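Two Seats, Two Drivers and a Very Long Night at Drarbridge

By Mechthild Rüegg
7 December 2019

The engine note reaches you before the paddock does. You come over the hill at Drarbridge, windows down, and there it is, that flat, hard bark of a small four-cylinder being held against the limiter all the way to the hairpin. I've been coming to this circuit since I was a kid and it still makes me walk faster from the parking lot!

What brought me back this season was the Folus Endurance Cup, a series for cheap, light, closed-wheel cars that has quietly become some of the best racing in the region. The rules fit on a couple of pages. You get 2 drivers per car, one set of tires for practice and another for the race, and a hard cap of 3000 on engine spending. After that, it's up to you how brave you want to be in the dark.

Suqin Tang and Mawuli Ankrah share the orange Wilar coupe, and in July they came to the night round sitting fourth in the standings. They had a car that ate its front tires and a gearbox that didn't care for third. Tang qualified it sixth anyway, with a lap so tidy through the long left-hander that people along the pit wall stopped talking to watch the next one.

The race is 300 laps, and the first hour of it was chaos (the good kind, mostly). Khasawneh Racing had both cars up front and looked ready to run away with it. Then the leader went deep into the hairpin behind a backmarker, slid across the gravel and came out with half of it packed in the radiator opening. Tang was through to third before the yellow flags were even put away.
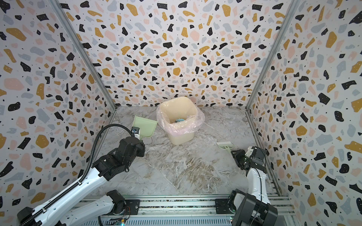
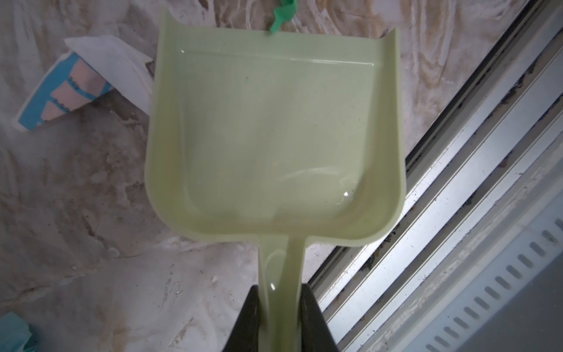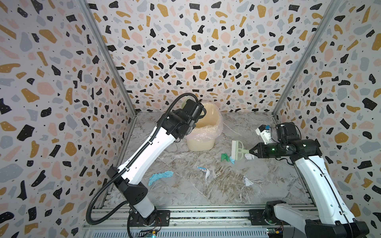 Haiyan Cheng thought the race was decided right then, and told me afterward that Khasawneh should have pitted the second car under yellow instead of leaving it out on old rubber. Track position is worth a lot at Drarbridge, Cheng said, but it's worth very little once the fronts are gone and you still have the whole night to get through.

I go back and forth on that. The remaining Khasawneh car was quick, and Qiuyue Xu drove a terrific middle stint in it, braking later than anyone into the hairpin and somehow never touching a curb. But the Wilar was coming. Ankrah had climbed in at the halfway stop, and he'd worked out that he could short-shift past third and carry the speed on the throttle. It sounded awful. It was worth a couple of tenths a lap.

They met with nine laps left. Xu covered the inside, Ankrah went around the outside, and they ran side by side through the long left — headlights bouncing, dust everywhere — until the Wilar had its nose in front at the exit. The crowd on the bank was screaming, me included.

Ankrah held on to win by less than a second. Tang was over the pit wall before he'd crossed the line, and it took them three tries to get the car into gear for the victory lap.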